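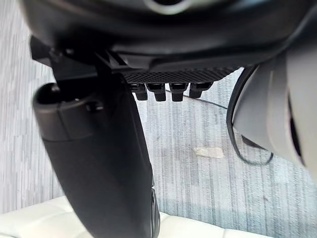

語学教室 Harnus 教室のご案内

ホーム 私たちについて コース 料金 アクセス お問い合わせ

私たちについて

Harnus（ハルナス）は、Nollport の町にある小さな語学教室です。日本語、韓国語、インドネシア語を、大人の方に教えています。教室を始めたのは、シハン・カンとリドワン・ウィジャヤの2人です。

私たちは、同じ日本語学校で勉強しました。授業のあと、駅の近くの食堂でよく練習をしましたが、注文のことばはすぐに覚えられても、隣の席の人に話しかけられると、返事ができませんでした。教科書の文はていねいで正しいのですが、食堂のおばさんはそのように話しませんでした。そのときの困った気持ちが、今の授業のもとになっています。

教室の名前は、カンが子どものときに作った言葉です。意味はありません。どの国の人にも読みやすいと思い、この名前に決めました。電話では「ハーナス」と呼ばれることもありますが、どちらでもかまいません。

授業について

1つのクラスは約10人までです。授業の前半は先生が文法を説明し、後半は生徒さんが話します。後半では、まちがいをその場で全部は直しません。先生がノートに書いておいて、終わりの時間にまとめてお返しします。

宿題は短い日記です。昨日食べたもの、電車で聞いた会話、天気のことなど、何を書いてもけっこうです。カンは赤いペンを使わず、緑のペンで直します。ウィジャヤの字は少し読みにくいと言われますので、今はパソコンで打ってお渡ししています。

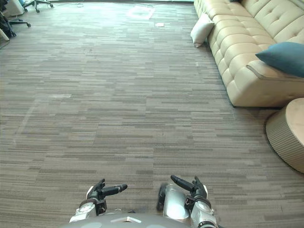
じゅうたんとソファのある部屋

教材「Fakir」

Fakir は、私たちが自分で書いた会話の教材です。ある旅行者が、お金をあまり持たずに町から町へ歩き、出会った人と話をする物語です。1冊目は市場と宿、2冊目は病院と役所の会話が中心になります。役所のことばは難しいので、書くのに長い時間がかかりました。今は3冊目を準備しています。手紙とメールの書き方を入れる予定です。

毎年7月には、となりの Liltamcombe で朗読の会をひらきます。生徒さんが、勉強している言葉で好きな文章を読みます。自分で書いた詩でも、料理の作り方でもだいじょうぶです。ご家族も聞きに来ることができます。

教師の紹介

シハン・カン　韓国語と日本語を担当します。発音の授業が得意です。古い歌の歌詞を集めています。

リドワン・ウィジャヤ　インドネシア語を担当します。以前は船の会社で通訳をしていました。ことわざについて質問されると、説明が長くなります。
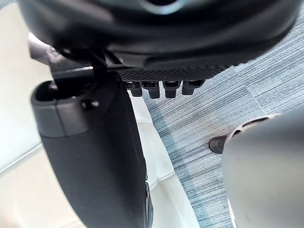 まったく初めての言葉でも、途中の月から入ることができますか。
どの月からでも始められますが、初めての方には、入る前に文字と発音の個人授業を2回受けていただきます。日にちはご都合に合わせて決めますので、お問い合わせのページから、学びたい言葉と来られる時間をお知らせください。見学のお申し込みも、同じページでお受けしています。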